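무늬목

무늬목은 원목을 얇게 켜거나 깎아 낸 판재로, 합판이나 섬유판 등의 바탕재에 접착하여 가구와 실내 마감에 사용한다. 한 그루의 목재에서 넓은 면적의 표면재를 얻을 수 있어 원목 사용량을 줄이는 수단으로도 쓰인다.

제조법
원목은 껍질을 벗긴 뒤 증기나 온수로 연화한다. 이후 회전하는 원목에 칼날을 대어 깎는 로터리 방식, 각재를 평면으로 저며 내는 슬라이스 방식, 톱으로 켜는 방식 가운데 하나로 가공한다. 깎아 낸 단판은 건조하여 함수율을 조절하고, 원목별로 순서를 맞추어 묶음으로 보관한다.

무늬의 종류
나뭇결의 모양은 절삭 방향에 따라 달라진다. 나이테에 접하는 방향으로 자르면 타원이나 산 모양이 겹친 판목 무늬가 나타나고, 나이테에 직각에 가깝게 자르면 평행한 곧은결이 나타난다. 밝은 색의 수종은 결의 대비가 약하여 넓은 상판에 쓰기에 알맞다. 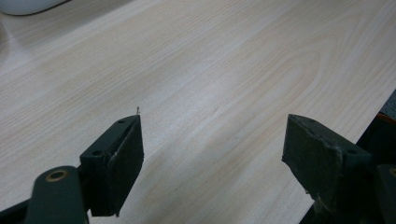
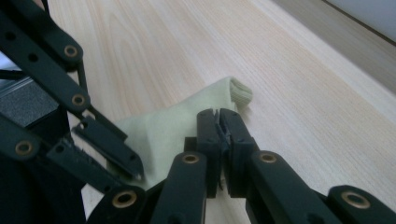
옅은 색 나무 탁자 상판의 나뭇결. 두 번째 사진에는 연녹색 천이 함께 보인다.

접합
단판을 이어 붙이는 방법에는 책을 펼친 것처럼 좌우가 대칭이 되게 하는 북 매치, 같은 면을 나란히 잇는 슬립 매치, 순서를 섞는 랜덤 매치가 있다. 가구 제조사 유한투넨(Juntunen)은 초기 탁자 제품군에 북 매치를 주로 적용하였으며, 비메티(Bimetti)의 상판 목록에는 43종의 무늬목이 수록되어 있다.

관리
표면층이 얇아 깊은 연마에는 적합하지 않다. 먼지는 부드러운 천으로 결을 따라 닦으며, 물기가 오래 남으면 접착층이 들뜰 수 있다. 직사광선에 장기간 노출되면 수종에 따라 변색이 일어난다.

같이 보기
합판, 집성목, 쪽매붙임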